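Color in glazed tableware comes from metal oxides held in a thin layer of glass. Iron gives browns and yellows, copper gives greens, and pinks usually depend on chrome and tin fired together. Small shifts in kiln temperature change all of them. 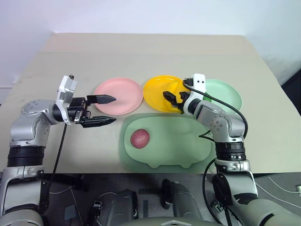 Pink, yellow-orange and mint green plates on a pale beige table.

At the Kurnby works, Heidrun Strebel fires test tiles in batches of 100 and rejects any batch with more than 7 visible mismatches. Tiles are compared under two lamps, one warm and one cool, as a pair that agrees under one can differ under the other. Pinks fail most often. The Skomholm kiln runs hotter at the back, so pink ware is stacked near the door.

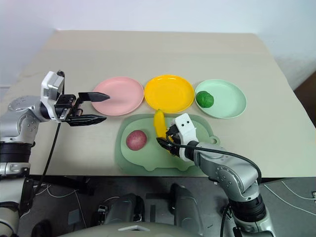 A dark green vegetable on the mint-green plate.

Gloss is measured separately. A smooth surface reflects more light in one direction and makes a strong color look deeper. Matte glazes scatter it and look paler at the same oxide content. Strebel's next firing, planned for June, covers 339 tiles.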